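Section 4: Setting Up the Tool Board Demo for Open Days

The tool board is a favorite with visitors, and it's a great place to start if this is your first time hosting. People of all ages stop for it! Allow 20 minutes the first time you set up. You will need a Mallance two-arm unit with both grippers fitted, the Zorkano pegboard and your table.

Before the doors open

1. Park the unit facing the long side of the table and lock the base.
2. Hang the tools and tape rolls on the board. Leave a gap between neighbors wide enough for your own hand – if you can reach in easily, the gripper usually can too.
3. Run the gripper cables along the arms and leave enough slack for a full wrist turn.
4. Switch on the unit and choose Demo > Tool Board. Wait for the ready tone.
5. Set the reach limit to 2000 and the grip force to Low.
6. Run one full cycle with no guests in the area.

CAUTION: Keep visitors behind the floor line whenever the arms are powered. Long hair and lanyards must be tied back or taken off for anyone working inside the line.

Note: If the display shows code 3101, a gripper has not found its home position. Press Stop, open the gripper from the menu and start again from step 4.

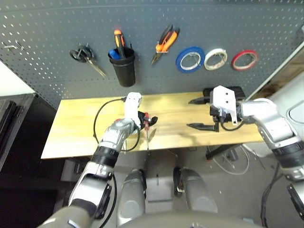

Figure 4-1. Left gripper holding a screwdriver, right gripper open.

Running the demo

7. Invite a guest to call out a tool, then pick it from the list on the tablet. Kids love this part, and so do their parents.
8. Press Go. Keep one hand near the Stop button until the arms are at rest.
9. Let the unit hold the tool for a moment before you send it back. Guests will want a good look at the grip, and the questions you get at this point are often the best of the day.
10. Press Return, then wait for the tone before you take the next request.

Note: Tape rolls are harder to pick than hand tools. Try them once your crowd has warmed up – a missed roll gets a big groan, and a good one gets a cheer.

CAUTION: Never hand a tool to the gripper while a program is running. Press Stop first, even if the arms look still.

For the two-table layout used at our Herrero site on Saturday visits, see Section 5.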